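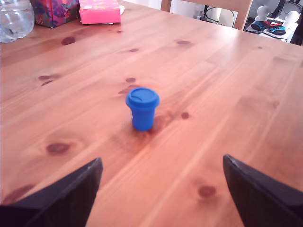 Fig. 1. Small blue cup with its lid on, pine tabletop.

Week 2 handout: Drawing Vessels
Notes for the Pultovberg evening drawing class

Hi all! I promised I'd type up what I said about cups and mugs, so this is that, plus a few bits I forgot while I was hunting for the good erasers. Bring it with you on 10th September, and bring a soft pencil too (2B or softer, please – the hard ones make everybody timid).

We start with the little cup because its shape is so plain. It's a taper with a lid sitting on it, and the lid is slightly wider than the body. Most of you will draw the body first and then squash a lid on top, and it'll look like a bottle cap. Try it the other way around. Put the lid down as an ellipse, drop a center line from it, and hang the two sides off that line. Check the narrow end at the bottom last. If the base comes out flatter than the lid, go back, because the curve at the bottom should be the rounder of the two when you're looking down at it.

Lids

I love lids. You get a circle inside a circle and then a few tiny things that tell you it's a lid and not a plate.

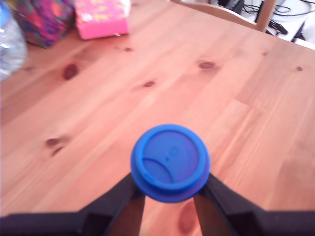
Fig. 2. The lid from the top: raised rim, recessed panel, one curved arc.

Draw the rim as two lines and leave them alone. Beginners (me too, for years!) keep going over the outer one until it looks like a tire. The panel inside sits lower, so give it a lighter blue than the rim and let the change of tone do the work. Then add the arc, the dot and the faint little ring with about as much pressure as you'd use to write on a balloon. Maya Nasrallah asked last time whether the small marks matter. They do, but put them in at the end.

Grouping things on a table

Once you've got one vessel, you'll want to set it next to something else. I like a mix of see-through and solid, say a dark mug stuffed with chopsticks and a big clear water bottle a little way off. The mug gives you a nice heavy shape, the chopsticks give you angles, and the bottle is all ribs and bulges. Look for the soft shadows on the wall as well, they hold the group together. 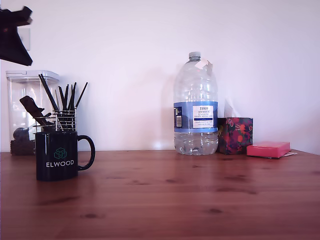 Looking straight down

Now the same sort of mug from overhead, where everyone's brain rebels. You know a mug is tall, so you want to draw the side. From nearly above you get hardly any side at all, just a round opening and a handle poking out like a short loop.
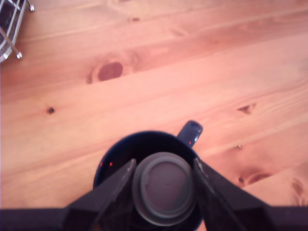

Keep the inside very dark, nearly black, and save your palest mark for the shine on the handle. One highlight there is plenty. For the tabletop, pick two or three grain lines and let them bend around a knot, then stop – Loan Chu drew every line in the board last December and ran out of evening before she got to her mug.

For next time: one lid, one overhead mug, one group of three things from your own kitchen. Ten minutes each, no rulers.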